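6.3 Preparing the simulator station for an open day

This section is for the person who runs the Gadari station when visitors come. It takes 31 minutes if the cell is already switched on.

1. Start the station computer and log in with the demo account. Do not use the service account in front of visitors.

2. Open the Trernia viewer and load the room called Pondale. Wait until the walls and the window are drawn completely.

3. In the menu Connection, type port 2264 and press Connect. The lamp in the viewer changes from gray to green.

Note: If the lamp stays gray, close the viewer and repeat from step 2. Restarting the computer does not help in this case.

4. Set the speed limit to 400. A higher value is permitted by the software, but visitors find it difficult to follow the movement.

5. Choose the view Behind Gripper. Both fingers must be visible, with the gap open and nothing between them.

6. Press Home and let the arm come to rest before you give the controls to the first visitor.

CAUTION: The simulator and the real cell use the same hand controller. Turn the key on the cell to OFF and take it out before step 6. Keep the key with you until the last group has left.

6.4 During the visit

1. Let in one group at a time. Each visitor gets two tries, then the controller goes to the next person.

2. Show first how to open and close the fingers. After this, show how to turn the wrist. Many visitors want to do both at once and lose the direction.

3. If a visitor drives the arm into a wall, press Home. There is no damage to the room and the program does not need to be loaded again.

4. Between groups, clean the controller with a dry cloth. Do not spray liquid on the buttons.

Note: The Kokkinos screen in the hallway repeats the view from the station with a delay of 2 seconds. Please tell this to the people who wait there. To stop the repeat, choose Display, then Local Only. 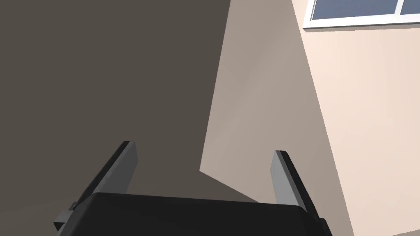 5. When the last group has left, press Home, disconnect, and close the viewer before you put the key back in the cell.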